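3.2 Jewellery, tins and other small tangles

I'll admit I thought the jewellery would be the easy bit. After the wardrobes and the linen in Section 3.1, a few necklaces sounded like a morning off! Dineo Mahlangu, who did most of the home visits with me in June, was less hopeful, and she was right. We had 809 small items on our lists by the end, and beads took longer than anything else we sorted (clip-on earrings included, which surprised us both).

What struck me first was how few people used a jewellery box. They used tins, saucers, an old sugar bowl, whatever had been handy. The tin keeps everything in one place and you can shift it from room to room, but the strands work their way around each other, and pulling one out brings up to 8 more along for the ride. Most people knew this perfectly well and tipped the lot out on the bed, usually with some sort of cover down first so a runaway bead was easier to spot.
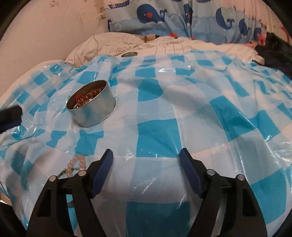
Figure 4. Sorting on a covered bed: an open metal tin of mixed bead jewellery, with a bracelet of pale-pink pearly beads lying apart from it.

Once things were out, people sorted by colour far more often than by worth or by who had given it to them. Cornel Surdu and I had bet on the gifts (we'd even set up a column for them in the coding sheet, now mostly blank). Bracelets tended to come out early and get their own patch of the cover. Long strands stayed in the tin until last, and quite a few went straight back in, still knotted, with a promise to deal with them on Thursday or some other day. I've coded those as "returned" and they're counted separately in Table 2.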